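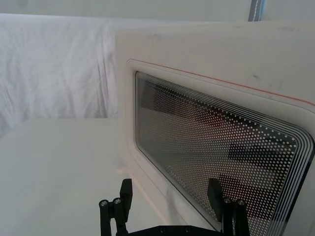 Pao-chu Sin says the old clay courts at Bayram Park were fine as they were, that they needed a roller and somebody willing to use it, and that she has yet to hear what is wrong with them apart from their age.

She won't get much longer to ask. Zirkberg confirmed on 8/22/18 that it will hand the tennis courts at Bayram Park to Flandirus, a surfacing contractor, which plans to cover all 2,827 square yards with a sand-filled synthetic carpet it sells under the name Ateo. Work is due to be finished in December, a brave month for gluing seams outdoors.

The company promises year-round play, quick drainage and "a true clay feel." The first two can be checked with a calendar and a bucket of water. The third is a matter of taste, and the players whose taste is in question have not been offered a trial court. Flandirus says a sample is available. It is a square of carpet, and you can't slide into a backhand on it.

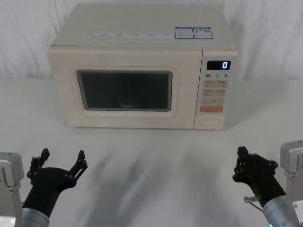
The warranty is where the sales talk gets thin. Flandirus covers the carpet for seven years, provided the courts are brushed every week, topped up with sand every spring and kept free of moss, with a written log to prove it. Miss an entry and the company may decline a claim. All of this sits in a single strip of tiny type along the edge of the offer sheet, much like the line of print running across the top of a microwave oven, and I suspect it will be studied just as closely. The town has not said who will do the brushing. It could not find anyone to brush the clay, either.

Ozan Kocabaş, speaking for Flandirus, called the upkeep "light" and put it at 747 dollars a year. Asked whether that figure included labor, he said it covered materials. So the number tells you what sand costs.

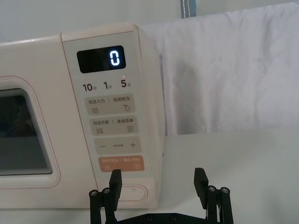
Who gets to play

The present courts were booked for 539 hours last season, according to the town's own log. Zirkberg expects that to double. The estimate rests on the winter months, when the clay is closed, but there are no lights at Bayram Park and none in the contract. Anyone with a day job will be looking at weekends.

Rates are going up too, though the town would not say by how much. Junior sessions will stay free "for the time being" - a phrase that parents may want to write down.

There is a fair case for change. Clay takes work, it washes out in heavy rain, and two of the courts have dips that hold puddles well into the afternoon. But a carpet laid over a bad base will follow the same dips, and the published plan calls for the base to be "inspected and adjusted as needed." It doesn't say how much adjusting is in the price.

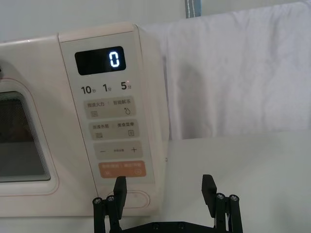

Drainage tests from other Ateo courts would help settle some of this. Kocabaş said they exist and that the results were good. I asked for them twice, and was sent a brochure both times. Pick out the digit lit up on the microwave's display, a lone 0, and you have the number of test reports made public so far. The town says it has not seen them, and that it is satisfied.

Court bookings on the clay close at the end of next month. Sin has asked for the roller to be kept.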